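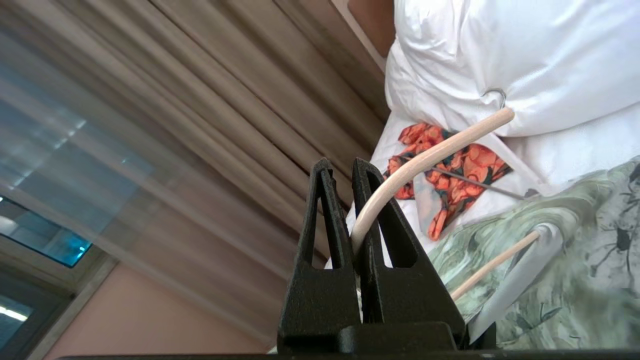
Wrist camera view, garment bench: gripper, hanger, the satiny white piece and the orange and red scarf

From: Tineke Bosman
To: Skondurton workshop list
Subject: Re: Gripper budget for the garment bench

Hi everyone,

Thanks Edeltraud, this is the email I was hoping for! Replies underneath.

Edeltraud Oltmanns wrote:
> I've got us down for 2 new arms next year and I need the
> extras before the July cut-off. Do we want the Erkano
> fingers again or should I price the Maes ones? Also, what
> on earth is a "fabric allowance" and why is it on my
> spreadsheet?
>
> Edeltraud

Fingers first. I'd stay with the black tapered shape with the cutout, because I love how much of the background you can still see through it (have a look at the picture). If Maes can do that shape with a softer grey pad, please do get a price, I'm dying to try one on satin. Otherwise Erkano, and could we make it 4 spare pairs this time? We went through almost 37 pads last year and I spent far too many evenings gluing.

The fabric allowance is mine, sorry, I should have labelled it. It covers hangers and clothes. Slippery white stuff, loud prints, that pale green and grey one with the inky branches, all of it behaves differently on the bench and the colours matter as much as the feel. I'd put in enough for 4 bags from the op shop and a mix of hangers, both wood and wire. It's the cheapest line in the whole budget and it's the one I'd fight for!

Two things I don't think are on the sheet yet:

- A second wrist camera from Ekel, plus a cable with a proper right-angle plug. The straight ones get bent on the tight turns.
- A decent blind or some lamps. We're working next to curtains and a window, and I'd like the option of running the same job at 9 in the morning and again after tea without the light changing on us.

If money's tight, drop the second camera and keep the lamps. I can share a camera between benches for a while, though I'll grumble.

Edeltraud, can you send the sheet round again once the Maes price is in? Happy to sit down with you and go through the freight, which I suspect I've guessed too low.

Cheers,
Tineke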